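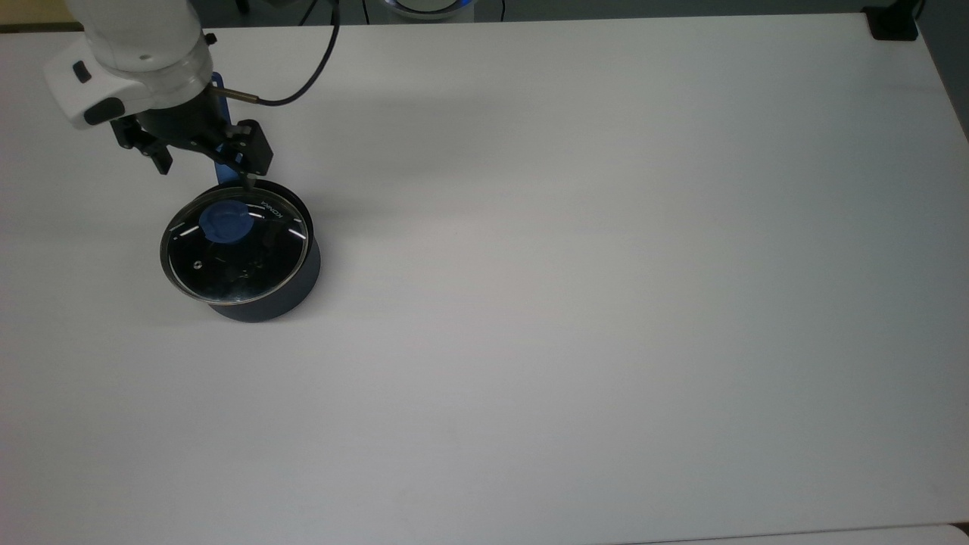 Re: [Indier-words] Stress marks in the noun/verb list

From: Crisanto Baluyot
To: Indier-words list

Dear Karla, dear all,

Thank you for the long message and for the corrected pages. I have read them two times, the second time aloud, and my daughter asked who I was arguing with. I answer below your lines.

Karla Trujillo wrote:

> I went through the 80 pairs in the April draft. Most of them are
> fine: RECord the noun, reCORD the verb, and so on. But I think we
> are teaching the rule as if it has no holes. "Report" and "control"
> do not move at all. Learners will read the first page and start
> saying REport.

You are right, and I must confess that I said REport myself for many years, in front of classes. No student corrected me. They had learned it from me, or from the same book I had.

I propose that we put the words which do not move on the same page as the words which move. In the draft they are in a separate appendix, and my students do not open an appendix. I have now a list of 40 such words, with "report," "control," "support," "reply" and "surprise" at the top. I would like help with the lower half of it, where I am less sure. For example "debate": I never hear any change, but one colleague at the Dimaculangan evening school insists that she does.

> Second thing. You mark stress with capital letters and the Breria
> word book marks it with a small line before the syllable. Can we
> please choose one? If somebody uses both books they will be lost.

I prefer capitals. They can be typed on any keyboard and they survive when a file is sent by mail. The small line was lost in 900 entries when we moved the old list into Pumodis, and I put them back by hand over one winter, so perhaps I am not neutral about it. There is one real problem with capitals: they must show where the syllable begins, and we do not agree on this even inside our own list. On page 9 we have "PROject," and further down the same page "PROGress." Should it be "PROgress"? I have looked in two dictionaries and they do not cut the word in the same place. 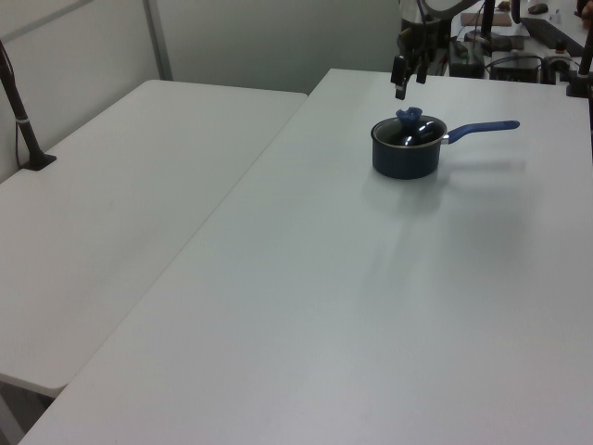
Small covered saucepan with a blue knob and a long blue handle.

For the learner, I think it is enough to capitalize the vowel and the consonants before it, and leave the rest small. So: PROject, PROgress, but then also REcord, and you wrote RECord. I am happy to follow the majority.

> Third, "address." Americans say it both ways as a noun and I would
> mark both. Same for "research."

Agreed for both. I would also add "detail," where I hear two ways for the noun. For "address" please put the two forms on one line. In the draft they are on two lines and it looks like two different words.

One more small question, which is not in your message. In the sentence column we wrote "They permit parking here with a permit." I understand why we did it, but the student must catch two stresses in one short sentence, and the meaning is a little foolish. May we use two sentences? "They permit parking here." "You need a permit." I can rewrite the whole column this way if there is no objection. I would keep the desert sentence out completely, because the verb is rare and they will confuse it with dessert.

I did not touch the adjectives yet (perfect, absent, frequent). If someone has already started with these, please tell me before I do the same work again.

With kind regards,
Crisanto

P.S. Karla, in your file the word "insult" is there twice, once after "increase" and once after "invite." I removed the second one.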